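Enura Well Water Monitoring Program
Progress report to the Hrytsenko Fund, second period

1. Status

Sampling in the Plinbridge district is on schedule. All 127 private wells on the original list have now been visited at least once, and 19 of them have been resampled after a first result above the nitrate action level. The lab backlog reported last period has been cleared. Spending is within the approved budget, with one transfer between lines described in section 4.

2. Field sampling

Each well is purged until temperature and conductivity hold steady for three readings, then sampled in duplicate into 500 mL bottles. Bottles are kept on ice and delivered to the Stedivon laboratory the same day. The afternoon cutoff at Stedivon moved from 5 p.m. to 4 p.m. during the period, so routes in the northern part of the district were shortened to fewer stops per trip.

Access was refused at two properties on the return visit. Their first-round results stay in the data set, flagged as unconfirmed.

3. Results to date

Nitrate remains the main finding. Wells above the action level are mostly shallow dug wells on the river terrace – the drilled wells on higher ground are well below it. Coliform results are more scattered and follow the condition of the well cap more closely than depth. Arsenic was below the reporting limit in every sample analyzed so far.

Duplicate pairs agreed within the tolerance set in the quality plan, except for one batch in which the field blank also read high. That batch was rejected and the wells concerned were added to the resampling list. Owners have been sent their own results by mail, with a one-page guide to treatment options. Fatemeh Jafarzadeh has taken over owner correspondence and the phone line.

4. Budget and facilities

Unspent travel money was moved to the facilities line to cover shelving and a second sample refrigerator. Receipts are in the financial annex. 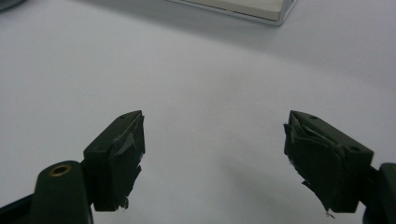 Figure 1. White tabletop, with two dark gripper fingers in the foreground.

5. Next period

Remaining work is the spring high-water round, repair advice for owners with damaged caps, and the draft map of nitrate by well depth. The draft map will be sent to the Fund for comment before it goes to the county. No change to the end date is requested.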